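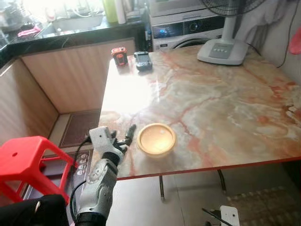

By Viorica Papadopoulos | Posted 4 Nov 2025 | Filed under: Dulano arm, upkeep | 3 comments

Re-zeroing the left hand and redoing the cable loops (Dulano arm, Willon hand)

Quick write-up while it's fresh. Covers the left arm only. Right side is mirrored except for the wrist connector, see the end.

Do this when: the hand has been off, a finger driver got swapped, the fingers close unevenly, or the arm starts stopping short when you send it over the table. Also if you've touched the cables at all. Even a little. I skipped it once in July and spent an afternoon chasing a fault that was just the loop pulling on the wrist.

Time: 20 minutes if nothing is stuck. Longer the first time.

What you need

Hex keys, the small set. The long one for the elbow.
Hook and loop ties. No zip ties on the arm please.
Soft cloth.
Laptop with the Tumance panel on it.
A light bowl, plastic or similar. We use the yellow one.
Marker or tape for the table.

Before you touch anything

Stop whatever routine is running. Panel, Stop, wait for the status line to say idle. Then motors off on the left arm. Keep a hand under the forearm when you do, it drops. Not fast but it's heavy and the table top is hard.

Check the floor. Cords out of the way, stool out of the way. You'll be leaning in from the left side of the arm and stepping back without looking.

If you use the fan, off or turned away. Loose ties blow around and you'll lose one under the machine.

Leave the controller powered. If you kill the controller you lose the finger offsets and have to do the long version, which is a different page.

1. Cables first

Always first. If you zero the hand and then move the cables you get to zero the hand again.

Black cables run down the left side of the arm from the wrist. They need slack to loop outward, away from the casing. Go from the wrist down:

Undo the ties at the gray joints. Leave the one nearest the shoulder alone.

Straighten the run by hand. Feel for twists. If a cable wants to spring back it has a twist in it, so take it out at the bottom end, never at the wrist.

Bend the elbow by hand as far as it'll go. Whatever slack is left at full bend is your slack. Should be enough to get two fingers under the cable. Less than that, feed some up from the shoulder.

Straighten the elbow. The loop gets bigger and hangs out to the side. Looks untidy, leave it. Every time somebody tidies it we get a wrist fault inside a day.

Ties back on, loose. You should be able to slide the cable through with a bit of a push.

Roll the wrist by hand both ways and watch the connector. Cable shouldn't move where it goes in. If it moves, more slack up top, redo the last tie.

2. Screws

While you're in there. The casing screws at the joints back out over time. Snug, don't crank, the threads under there are soft and Blagoje has already had to glue an insert. Do the ones you can reach with the arm hanging, then lift the forearm and do the rest.

Wipe the casing. Mostly so you can see new rub marks next time. Black smear on the white parts means a cable is dragging there.

3. Park the arm by the table

Motors back on. Stand clear of the elbow.

Panel, Poses, load TABLE-SIDE. Arm comes up with the hand beside the left edge of the table, forearm close to upright. Run it at slow speed. Slow is the default but somebody keeps changing it so look.

Pose should end with the hand just off the edge, clear of the top. If it wants to come in over the table or touches the edge, stop it and move the table. Don't edit the pose. All the pick routines are built off it and you'll break everyone else's stuff.

Once the gap is right, mark the floor at the table legs. Tape is fine. The old marks come off when the floor gets mopped.

4. Zero the fingers

Do them one at a time, in the order on the panel. For each:

Motor off for that finger only (Hand, Fingers, Release).

Open it by hand to the stop. Gently. You'll feel it.

Read the raw value. On our hand the index should sit close to 606 at full open. The others are different, values are on the card inside the laptop lid. A few off is normal. If it's way off, the finger isn't really at the stop or the driver went in a tooth out.

Press Set Open.

Close by hand to the palm, press Set Closed.

Motor on.

Then the pointing check. Hand, Test, Point. One finger goes straight up, others fold. You want the pointing finger straight and the folded ones fully out of its way. If the pointing finger leans, redo its open value. If a folded one creeps back up, redo the closed value for that one, and check it's not fouling the finger next to it.

Leave it in Point for a minute. Creep shows up slowly.

5. Wrist roll

Only if the wrist was off. Otherwise skip to 6.

Panel, Wrist, Roll. Limit on ours is set at 144 total. Don't raise it. Costel raised it to reach the back of the table and the connector came half out mid-run. Run it end to end three times, slow, ear close. Clicking is a tie catching on the housing. Grinding is not a tie. Stop and write to me.

6. Bowl test

Bowl on the near left part of the table, a short way in from the edge. Empty. Nothing else close to it, push any small stuff to the back.

Run PICK-BOWL at slow speed, finger on Stop. You're watching for:

Hand clearing the edge on the way in. 
Fingers touching the rim about the same time. One early means its zero is off, back to 4.
Cables staying off the table. If the loop brushes the table edge, too much slack at the wrist end, push some back toward the shoulder.

Glare. Our table top is shiny and with daylight on it the camera loses the rim on the left half. If the pick misses to one side and the fingers all checked out, it's the light. Pull the blind or put a matte cloth under the bowl and try again before you go re-zeroing everthing.

When it picks and sets down clean at slow, run at normal. Then save: Panel, Hand, Save Offsets. It does not save by itself. Wait for the beep.

If it goes wrong

Finger value jumps around when released: dirty connector, or the cable at the wrist is being pulled. Back to 1.

Arm won't load TABLE-SIDE: it's still in hand-guide mode. Toggle it off, try again.

Wrist fault right after power on: connector. Reseat it with motors off. Push til it clicks.

Offsets gone the next morning: you didn't save. Or you did and pulled the plug before the beep.

Right arm

Same steps, loops go out to the right. Wrist connector is the older Ivanov type with the locking ring, quarter turn to release. Don't pull on it without turning.

Log it in the sheet when done, left or right, and which fingers.

Comments

Gilles Hervieu
For the twist in step 1, easier if you unclip the shoulder end completely and let it hang for a bit. It unwinds by itself.

Sorin Vidmar
Does the TABLE-SIDE pose need reteaching if the table is swapped for a lower one?

Viorica Papadopoulos
Sorin, yes, and the picks too. Copy the pose under a new name first. Gilles, fine, but label the ends before you unclip.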